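Bindau team compares four cameras for its outdoor delivery robot

By Hermine Wyss
Apr 11, 2021

A small engineering team in Bindau has finished the first round of a camera comparison for Brirkow, the wheeled delivery robot it has been developing for parks and campus paths. Four cameras were tested under the same conditions, and two will go forward to longer trials in June.

The work is led by Elie Nasrallah, who joined the project from warehouse automation. Indoors, he said, lighting can be set once and left alone. Outdoors, the robot has to tell a dark patch of shade from a curb or a hole, and the first Brirkow prototype often stopped for shadows.

"It was safe, but it was slow," Nasrallah said. "People had time to walk over and ask if it was broken."

For the comparison, the team collected 3,916 images on unpaved ground, mostly in strong sun. Each camera fed the same Bralik controller, and the obstacle software was not changed between runs. Of the full set, 2,722 images were labeled by hand and used for scoring. The rest were set aside as near duplicates.

Scoring covered three things: false stops at shadow edges, detection of people at a distance, and how well fixed objects such as benches and poles were separated from the trees behind them. A wide-angle unit from Daher had the fewest false stops. A narrower camera, also from Daher, was better at picking out people far away but struggled when the sky took up much of the view and the exposure dropped to match it.

Svend Hafþórsson, who wrote the scoring tools, said the exposure problem can probably be handled in the controller. He plans to meter only on the lower part of the image, where the robot needs to see, and run the narrow camera again.

Mounting height was also checked. Raising the camera helped with distance but made loose stones close to the wheels harder to judge - a trade the team has not settled yet.

A park bench, a tall pole with a blue sign and a distant person in dark clothing, with tree shadows over the dirt and gravel.

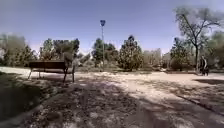

What comes next

The two Daher cameras will be mounted together for the June trials. Hsiu-ying Tang will run the sessions, which are to include early morning and late evening light. The team has not said when Brirkow will carry its first deliveries.

12 shares | 4 comments

Contact the newsroom | Copyright 2021 | Back to top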